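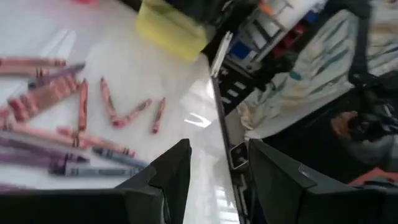 Crayons on the white table, glossy top.

Crayon marks and glare on a glossy white table – what to change?

Posted by Muireann Costello, January 4, 2025

We have a white table with a glossy top in the back room and it is used for drawing most afternoons. The crayons are the ordinary paper-wrapped kind, mostly pinks and reds with a few purple and grey-blue. They get tipped out and stay out.

Two problems. The first is wax. Where a crayon runs off the paper it leaves a thin line on the table, and the pinks leave a faint tint after the wax has come off. I have tried washing-up liquid and warm water, which lifts most of it, and a melamine sponge, which lifts the rest but seems to leave a duller patch. I have only done this in one corner and would like to know before I do any more.

The second is glare. There is a bright band down one side of the table for a good part of the day and it is hard to look at. Moving the table is possible but not by much, as there is a radiator behind it.

I don't know what the top is made of. It came with the house. I would prefer not to cover it permanently.

We use cookies to remember your settings and to count visits. By continuing to use this site you accept our cookie policy. Accept all | Manage choices

Peadar Mac Giolla

Stop using the melamine sponge. It is a very fine abrasive and the duller patch is the gloss being cut back. On a lacquered or painted top this can't be reversed without polishing, and on some tops it can't be reversed at all.

Order of work for wax on a gloss surface:

Lift the bulk with the edge of a plastic card held nearly flat. Cold wax comes away more cleanly than warm, so do this before any water goes on. If it smears, hold a bag of ice on it for a minute and try again.

Wipe what remains with a little vegetable oil on a soft cloth. Leave it 4 minutes. Wipe off, then wash with washing-up liquid and dry.

For the pink tint, use surgical spirit on cotton wool, but test it underneath the table first. If the cotton wool picks up white, or the spot goes tacky, it is a finish that spirit will dissolve and you should leave the tint alone. Red and pink pigments are usually the slowest to shift. Two light passes are better than one hard one.

Don't use a hairdryer. It is often suggested, but on a table it spreads the wax, and if the top is a foil or veneer it can loosen the glue.

Despina Mihăilă

Just put a cloth on it. We had a Jotetska wipe-clean one, it lasted 7 years.

Oisín Carroll

On the glare – a gloss top behaves more or less like a mirror, so the band depends on the angle between the light, the table and your eyes. Turning the table a quarter turn won't remove it if you sit facing the window. Sit with the window to one side and most of it goes. If the radiator rules that out, a thin blind diffuses the light and the band becomes wider and much weaker.

For something removable, a large matt desk pad deals with the wax and the glare together. Ours is a Plerard, rolled up in a drawer when not in use. Check that the underside is not soft PVC, as that can mark a painted surface if left down for months.

I would also put a shallow tray on the table and tip the crayons into that. Ours used to roll about, and a fair share of the marks came from crayons being leaned on.

Muireann Costello

Thanks. Tested the spirit underneath and the cotton wool stayed clean, so I have used it on the tint. One pass took out most of it. The dull corner is unchanged. I will look for a matt pad, and the blind will have to wait until I have measured the window.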